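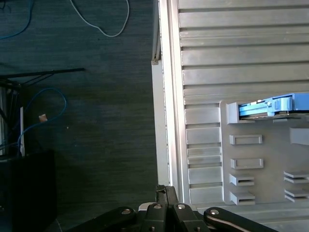
Dust, heat and cables: looking after network kit in a house or small workshop

Last updated: Monday, August 22, 2022

These notes cover a router, a switch, a small file server and the usual power supplies, kept in a cupboard, on a shelf or in a rack. They assume mains equipment with no user-serviceable parts. Do not open a power supply.

Placing the equipment

Keep it off the floor. Carpet fibres and grit collect at skirting level and are drawn in by any fan that sits there. A low shelf is enough of an improvement to be worth the screws.

Leave 5 cm clear on every side that has vents. Check where the vents are first. Many small switches draw air in on the left and push it out on the right, so two of them side by side will feed warm air from one to the other. Turn one round or put them on separate shelves.

Avoid the cupboard that holds the hot water cylinder. Avoid also any wall shared with a shower. In an unheated workshop, switch on in January with some care: equipment brought in from a cold van should stand unpowered until it has reached room temperature, or moisture will form inside.

Routers with built-in wireless should not go in a metal cabinet. Put the router outside it and run a network cable in.

Cleaning

1. Shut down the server from its own menu. Wait for the disk light to go out before touching the switch at the wall.
2. Unplug everything else at the socket.
3. Photograph the cable positions if they are not labelled.
4. Vacuum the shelf and the floor below it. Keep the nozzle away from circuit boards and open ports.
5. Hold each fan still with a cotton bud and brush the blades with a soft, dry paintbrush. A 13 mm brush fits most fan guards.
6. Wipe cases with a barely damp cloth. No spray polish, no glass cleaner.
7. Leave for 60 minutes if any moisture was used, then reconnect.

Compressed air is useful for grilles. Use short bursts with the can upright; a tilted can sends out liquid propellant. Take the equipment outdoors for this, otherwise the dust settles where it came from.

Foam filters can be washed in warm water with a drop of washing-up liquid. Dry them fully on a towel. A filter refitted damp will clog within days. Replacements for the older Trilteteck cabinets are no longer stocked, but any open-cell foam sheet of the same thickness can be cut to size with scissors.

Cables

Label both ends. Paper tags on string fall off and masking tape goes brittle. Printed vinyl tape folded round the cable as a flag lasts well, and so does a strip of white electrical tape written on with a permanent pen. Number the cable, not the device. Devices get moved and the label is then wrong.

Bundle with hook-and-loop strip. Plastic ties pulled tight will deform network cable and have to be cut off each time something changes. If ties are already in place, they can stay provided they turn freely under a finger.

Keep network cable apart from mains cable where the two run in parallel. Crossing at a right angle is fine. Leave 200 mm of slack at the equipment end so that a unit can be pulled forward without unplugging it. Coil the rest loosely at the wall end.

Do not leave a mains extension reel wound up under load. Unwind it fully or, preferably, fit a socket where the equipment is.

Rack screws and cage nuts

Cage nuts are easiest to fit with the proper hooked tool. A flat screwdriver works but slips, and the edge of the square hole is sharp. Wear gloves. Fit the lugs to the left and right of the hole, with all the nuts the same way round.

Put the heaviest unit at the bottom, supported on a shelf or rails at the rear as well as by its front ears. Start all four screws by hand before tightening any. A screw that binds in the first turns is cross-threaded or is the wrong size; take it out. M5 and M6 look alike in a mixed tin, so keep them in separate jars.

Noise

A steady hum that changes when the case is pressed is vibration. Rubber feet or a piece of cork tile under the unit usually cure it. A rattle or a grinding note that rises with speed is a worn fan bearing. Replace the fan with one of the same size, voltage and connector, and check the airflow arrow moulded on the old one before throwing it away. Oil is a short-term repair at best.

Reader's note

Gaspard Fleury of Clurkthorpe writes that his Joly wall cabinet ran cooler after he removed the blanking plate from the top and left those at the front in place. This agrees with our own results on the Plaltby model. Front blanks stop warm air from circulating back to the intake, and should be fitted to any unused space.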